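1/ Atovine and Penrose signed their supply deal in July. I've read the joint release twice, so a few notes on what it says and what it leaves out.

2/ Atovine will run scheduling software at 3 Penrose plants. Gukavia stays on as the parts supplier. No price given.

3/ The release says changeover time at the pilot plant fell from 580 minutes a month to "well under half." I'd like the second number.

4/ Gemma Bainbridge signs for Penrose -- she ran the pilot, so she would know it. I've asked.

5/ Roughly 2000 work orders a week go through the system now. The old one was spreadsheets, plus a whiteboard on second shift.

6/ Training is two days per supervisor. Karthik Navaratnam at Atovine told me the plants set their own dates. I'll post again when Penrose replies. 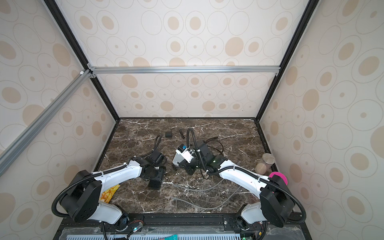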